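**Audio kit check, room 4, before the May recordings**
Checked by Detlef Meinecke, Monday, 2 p.m. Sheet supplied by Truvley, comments mine.
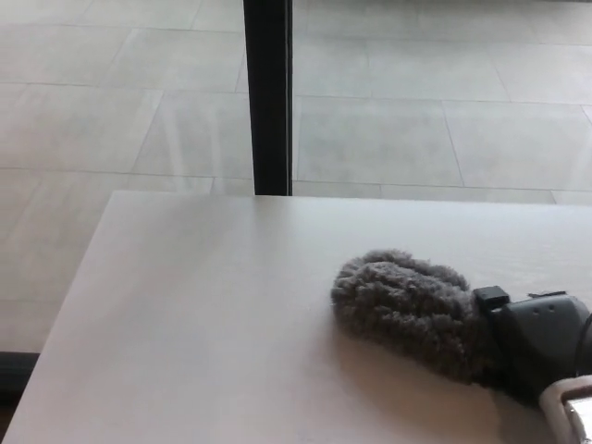

I was asked to tick boxes and I have ticked them where I could. The sheet says a full check takes 5 minutes. It took me most of an hour, and I skipped the section on lighting stands.

## Table and work surface

- [x] Surface clean, no grit or spills. *Pale top, so dirt would show. Fine.*
- [x] Table does not rock. *I leaned on it. It held. The sheet wants "load tested" and I have no idea with what.*
- [ ] Equipment kept back from the edge. *Marked open. The mic goes on the right side every time and I would like it farther in. I said so at the last check too.*

## Microphone and windscreen

- [x] Furry windscreen fitted. *Gray, shaggy, on the mic.*
- [ ] Windscreen secure. *The Hurnis people say theirs "cannot come off in normal use." I'd like to know who tested that, and what they call normal. I gave it a gentle tug and it stayed. A gentle tug is not a test, so the box stays empty.*
- [x] Fur free of tangles and debris. *It is naturally scruffy and I can't tell tangled from untangled. Ran my fingers through it, nothing fell out.*
- [ ] Windscreen replaced after 2,000 hours. *No one logs hours. I don't know where the number comes from and I won't sign under it.*
- [x] Housing free of cracks. *Black plastic, looked over by eye only.*
- [ ] Small holes in housing clear. *Are these screw holes or vents? The sheet calls them "ports" and leaves it there. If they are vents, we should keep tape off them. If they are for screws, I want to know if any screws are missing. Truvley to answer.*
- [x] Top block does not wobble. *Pressed it from both sides. The corners are sharp enough to catch a sleeve – worth a warning to whoever carries it.*

## Cables and straps

- [ ] No loops hanging where a person or bag can snag them. *Open. Tie it up before anyone walks past with a coat on.*
- [x] No bare wire or split covering. *None found on the parts I could reach.*
- [ ] All cables labeled. *Two of the labels in the kit box say "Corkley," and that is either a room or a person. Please pick one.*

## Storage

- [x] Case closes. *With some pushing.*
- [ ] Spare windscreen in case. *Listed as present. Not present. Thân may have it, and if so it should be signed out like everything else.*
- [ ] Drying packet replaced. *I doubt these do much at all, but if we are paying for them they should be in the case.*

## Result

The sheet offers "Pass" or "Fail" and neither fits. I have written **Pass with open items**, which I'm told the form will not accept. The kit can be used indoors. I would not take it outside until someone shows me the windscreen holds in real wind, and the claim on the box doesn't count.

Open items go back to Truvley. Next check before the second recording day, same room, and please leave the kit out of its case so I don't have to hunt for the key again.

D. Meinecke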